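Practical Robotics, Block B
Handout 5: Comparing grippers without fooling yourself
Notes by Yung-ching Yip

Read before the lab. Bring the score sheet from Handout 4, as we use the same columns.

Where we left off

Last week we mounted both grippers and got them to open and close on command. Several groups wrote "works well" in the comments column. I would like that phrase to disappear from your reports. A gripper that opens and closes on command is a gripper that has been wired up. We haven't yet learned anything about whether it can hold something awkward.

The two units on the bench are the Takden two-finger and the Skukau two-finger. Both are sold as general-purpose. The word means very little. Ask what it was tested on and you will usually hear about blocks, cans and perhaps a tennis ball, all of which are wide, dry, and happy to be squeezed from either side. If your job involves blocks, buy either one and save yourself the afternoon.

What a data sheet tells you and what it leaves out

The Takden sheet gives a maximum grip force, a stroke and a closing time. The Skukau sheet gives the same three, measured in some other way that it doesn't describe. Neither states where along the finger the force was taken. A finger pad bends, so force at the root and force at the tip are different numbers, and most of our objects will be held at the tip.

The sheets also quote repeatability. Read the small print. Repeatability of the finger position, with nothing between the fingers, is a fact about the motor and the gears. It doesn't tell you how well a thin stick will stay where you put it.

One of the sheets promises a life of 3000 cycles between services. We can't check that in a term, so leave it out of your comparison. Copying a maker's figure into a results table gives it a standing it hasn't earned, and I take marks off for it.

Choosing objects

Most published comparisons I have read choose the objects after the gripper. You can tell, since everything fits the jaws. We fixed our list in January, before either unit arrived, and it has stayed as it was:

A wooden chopstick
A ceramic soup spoon
A folded tea towel
A paper cup, empty
A door key on a flat table
A glossy bowl, held by the rim

The chopstick causes the most complaints. It is thin, light, straight and nearly round, so it touches a flat pad along a narrow line and has very little to stop it turning. Push on the far end and you have a lever working against the grip. A stick can look perfectly steady in the air and swing aside the moment it meets anything.

The soup spoon is a different sort of trouble. It is smooth, its thickness changes along its length, and it rocks when it lies on a curved surface. Groups tend to blame the gripper for a poor spoon result when the camera never gave them a decent estimate of where the handle was.

The camera problem

I said I would come back to this. The wrist camera rides with the hand, so it sees the fingertips at all times and sees the target from close range. People like that. I like it less than I used to.

First, anything you are holding gets in the way. A long object held upright between the fingers runs straight through the middle of the view, and whatever is behind it is lost. You will want the fixed camera as well, whatever the brochure says about needing only one.

Second, shiny surfaces. White glaze under a ceiling light gives you bright streaks and patches that move as the wrist moves. An edge finder will follow a streak with great confidence. If your software reports a confidence score, write it down next to what was really there, and see how often the two agree. My guess is less often than you hope.

Third, white on white. A pale spoon in a pale bowl gives the depth and colour steps very little to separate. The Karagiannis controller comes with a ready-made "tableware" setting which is supposed to deal with this. I have seen it do well and I have seen it pick the rim of the bowl as the handle of the spoon. Treat it as a claim to be tested, the same as any other.

Setting up the trial

Each group runs 32 trials per gripper. That is a small number. It is enough to tell a good gripper from a hopeless one and not enough to rank two decent ones, so please don't write that one is "six per cent better". With 32 trials, two extra drops move the result by more than that.

Mix the order. If you run all the Takden trials in the morning and all the Skukau trials after lunch, you have compared a fresh group with a full one. Draw the order from the envelope at the front and stick to it, even when it means changing the hand over more often than you'd like. A changeover takes a few minutes with the proper key. Check the four bolts each time.

Same pads on both. Takden ships a soft pad and Skukau ships a hard one, and nearly every argument I have heard about these two hands was an argument about the pads. We have cut our own from one sheet of Fudden rubber. If a pad lifts at the corner, stop, replace the pair, and note the trial number.

Same speed on both. Set the arm to its slow profile and leave it there.

The bowl and stick task

This is the one to do carefully. Put the bowl on its dark base, lay the soup spoon inside, and have the hand hold the chopstick upright over the bowl. Then bring the stick down beside the spoon, touch the inner wall once, and lift away. The stick must not touch the spoon at any point.

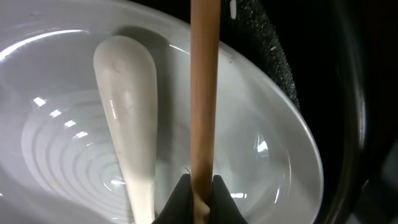
Mark three things for each trial. Did the stick stay in the grip? Did it tilt when it met the wall? Did the spoon move? A tilt counts even if the hand held on. Several people last year scored "held" and ignored a stick that had swung well over, which made both hands look better than they were.

Measure tilt from the fixed camera with the printed angle card behind the stick. Don't judge it from the wrist view. Close up and from above, a stick leaning towards the lens or away from it can look quite upright, and you will talk yourself into a good score.

Check the stick between trials for fibres, splinters and flattened spots. Wood wears. If the stick has a dent from the last squeeze, the pads may drop into it, and your later trials will seem to improve for a reason that has nothing to do with the hand. Swap for a fresh one from the packet after every eight trials. There are 100 in the packet, so there's no excuse for saving them.

What counts as a failure

A drop is a failure. So is a grasp that you had to help with a finger, a grasp that worked on the second go, and a run you restarted because "it was about to go wrong". I know the last one feels unfair. Write down the restart and score it as a failure anyway. If you think the fault lay with the controller, say so in the notes, and leave the score alone.

A stopped arm is a separate code, S, and is left out of the totals. Use S only if the arm halted by itself or somebody pressed the stop button for safety. If a group has a long column of S codes I will ask to see the log.

About cost

Somebody always asks. The difference in price between the two units, as quoted to us with the mounting plate, was almost 860 pounds. The dearer one is the Takden. Last year the class decided before the lab that the dearer one must be better, and the reports read that way, with every Takden drop put down to the pads and every Skukau drop put down to the Skukau. To guard against it, whoever scores the tilt from the fixed camera should work from the trial number alone. Tape the card over the maker's name on the hand housing. It won't fool anyone who knows the shape of the two hands, though it does slow people down a bit.

For the report

Two pages at most, plus the score sheet. Give me the raw counts for each object first. Then tell me which result you trust least, and what you would need to run again to trust it more. I would rather read a page on one doubtful row than a paragraph on each gripper's strengths.

You may recommend neither hand. You may also say that the trial couldn't separate them, provided the counts bear that out. If you do recommend one, name the object and the task it is for.

Reports go in the tray by noon on Sat 8 June. The building is open that morning, side door only.

Reading for next time: the section on compliance in your course book, up to the worked example on a sprung wrist. Skip the second half of that example, where the friction figure is wrong in our printing.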